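3.2 How people decide that a glass is half full
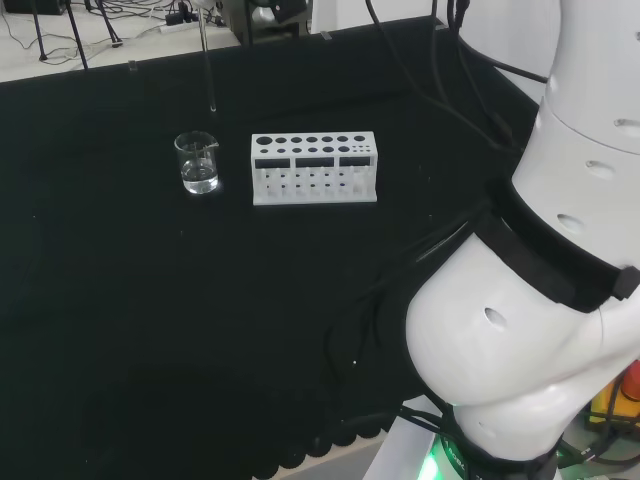
Psychology of Everyday Judgment Group, Department of Psychology

Figure 3. A beaker filled to roughly half its height, on black cloth.

I should say up front that I came to this question through cooking, which is a slightly embarrassing thing to put in a paper. My grandmother never owned a measuring cup. She filled whatever glass was on the counter "to the half" and her rice came out fine every time, and mine never did (it still doesn't). So when Citlali Ochoa and I started planning the third study, I already had a grudge against the half mark, and I wanted to know how well ordinary people can find it with no lines to help them.

The first two studies used drawings. Drawings are easy to control, but people treat them like a geometry puzzle, and several of our participants held a pencil up to the page to measure. I can't blame them! For Study 3 we moved to real glass and real water, and we asked people to pour. A clear vessel like the one in Figure 3 is a tricky thing to judge by eye. You get the bright line of the liquid's surface, you get glints off the curved wall, and if the table is at all shiny you get a faint reflection at the bottom too, so there are several edges competing for the job of being "the level."

We ran 626 adults through the pouring task. Everybody got 13 vessels, one at a time, in a shuffled order, and the same instruction each time: "Please pour until it is half full, and stop when you're happy with it." We left the word "half" alone on purpose. Citlali argued hard for spelling it out as half the volume, and I argued just as hard for leaving it vague, and in the end I won that one by being the more stubborn person in the room. She'd like it on record that she still disagrees, and part of the discussion section is hers for that reason.

With a straight-sided vessel it doesn't matter which of us was right. Half the height and half the volume land in the same place, give or take a thick base. With a cone or a bowl they come apart in a hurry, and that's where the fun starts. Most people poured to half the height, whatever the shape. They did it with the narrow-bottomed cocktail glass, where half the height is a really small share of the drink, and they did it with the round vase, where the error is much harder to notice. When we asked afterward, plenty of them told us they had "allowed for the shape." We went back and looked at their pours, and the allowance was usually tiny and now and then went in the wrong direction.

The straight-sided vessels gave us the cleanest numbers and also our biggest surprise. I had expected small errors scattered on both sides of the true mark. What we got was a steady lean toward pouring short, and the lean was stronger in tall, narrow vessels than in short, wide ones. This fits with the old finding that people overestimate height in tall containers, although that work mostly asked people to compare two containers, and ours asked them to fill one. I'd be careful about treating those as the same skill. Pouring has a stopping problem built into it. You can always add a bit more, but taking some back out feels like admitting a mistake, and we told people they could pour back into the pitcher as often as they liked. Hardly anyone did.

Nam-gil Hyun suggested a control that I now wish had been in from the start. In his version, the vessel begins full and the person pours out until it is half empty. If the short pours come from misjudging where the middle is, the final level should be the same both ways. If they come from stopping early, the full-start group should end up too high. We added this as a follow-up in November with a smaller batch of participants, using only the straight-sided set, and the full-start group did end up high. So at least part of the lean is about stopping, and I've rewritten this section twice to stop calling it a perception effect. Any place where the old wording survives is my fault.

A word on the vessels, as two reviewers asked. We used nothing larger than 600 milliliters, partly so that a full one could be lifted comfortably with one hand. We also dropped colored liquids after the pilot. Blue water is lovely to look at and much easier to judge, and it made everyone seem better at the task than they are in their own kitchens, where the thing in the glass is mostly plain water.

Payment was a flat fee, and we gave no feedback until the end. At that point people could see their own results plotted next to the correct marks, and this turned out to be the most popular part of the session by a mile. One man asked to do the cocktail glass again on the spot. He poured to half the height again, laughed, and took his coat.

Individual differences were smaller than I'd hoped. People who said they cooked every day were no more accurate than people who said they never cooked, and bartenders (we only had a few, so please don't lean on this) were good with the glasses they knew from work and ordinary with the rest. The full breakdown by vessel is in the appendix, and Section 3.3 takes up the question of what happens when people are told exactly which half we mean.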